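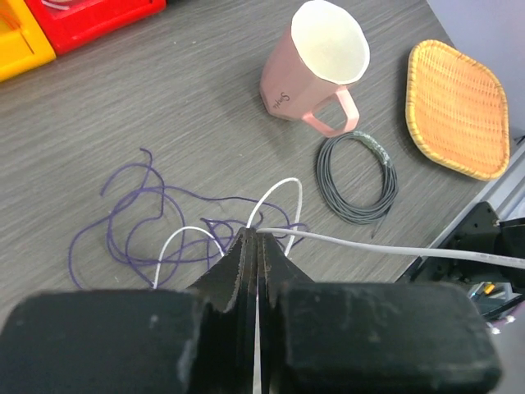 Vainio is an open-source application framework for the Java virtual machine, built around compile-time dependency injection. It is used mainly for small server programs and command-line tools. An application is written as a set of components, each of which declares the other components it needs, and an annotation processor works out the order in which they must be created. The project's term for a dependency that leads back to its own starting point is a loop, and the everyday sense of the word is close enough: a single length of cable, such as the white one held between the two black jaw tips, can rise into a tall loop and still be one cable. Vainio treats a loop in the component graph as an error and stops the build.

History

Vainio began as an internal library at Ernthorpe, a software firm that maintained a large number of small billing services. The services had been written against a reflection-based container, and their start-up time had become a problem on machines that were restarted often. The first version replaced only the container. Routing, configuration and logging were still handled by separate libraries, which each application had to choose for itself.

The code was later released under a permissive licence and moved to the Sondham repository, where it is still kept. Version 2 was a rewrite. It dropped XML configuration, made the annotation processor compulsory and raised the minimum Java version to 8. Applications written for the first version do not compile against it without changes, and a migration tool supplied with the release covers only the commonest cases.

Design

The framework is divided into a core and a set of modules. The core contains the annotation processor, the component registry and the life-cycle manager. Modules add an HTTP server, a scheduler, database access and test support, and any of them may be left out.

Each component belongs to a scope. A scope is a closed container: components inside it can see one another and anything in the parent scope, but nothing in a sibling scope. When a scope is shut down, its components are stopped in the reverse of the order in which they were started.
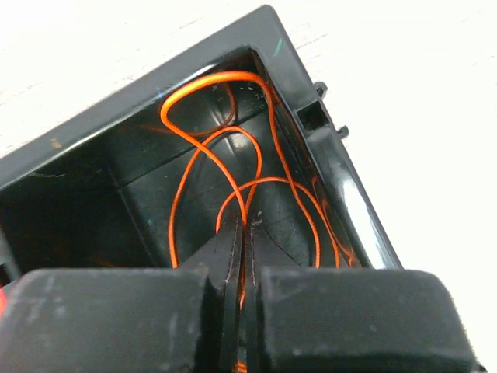 A black plastic box with its open top facing upwards.

Three scopes are provided by default -- application, request and task -- and others can be defined by the programmer. A component with no declared scope is placed in the application scope. Injecting a request-scoped component directly into an application-scoped one is rejected at compile time; a provider must be used instead, and the value is then looked up at each call.

Configuration

Settings are read from property files, environment variables and command-line arguments, in that order, with later sources overriding earlier ones. Values are bound to typed records. A missing value with no default causes the application to stop before any component is created, and the error message gives the full key and the sources that were searched.
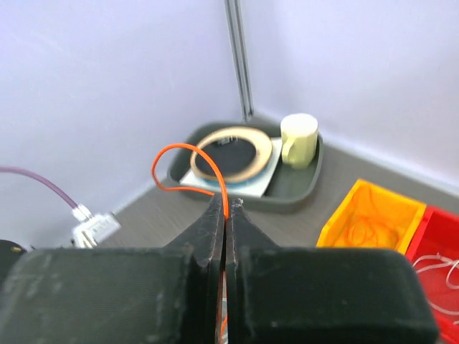

Profiles allow a group of settings to be switched on together. Unlike components, profiles are chosen at run time, so a single build can be used for testing and for production. Profiles may not add or remove components. This restriction has been the subject of repeated requests for change, all of them declined on the grounds that the graph would no longer be known when the program was compiled.

Limitations

The annotation processor reads the whole graph on every build, and incremental compilation is only partly supported. The manual recommends splitting an application into separate modules once it has more than 300 components. Error messages for generic types are long and can be hard to follow. Issue 213, which concerns the handling of wildcard types in providers, remains open.

Related software

Zurcombe is a fork of Vainio that restores run-time registration of components. It shares the same annotations but uses its own registry, and modules compiled for one cannot be loaded by the other.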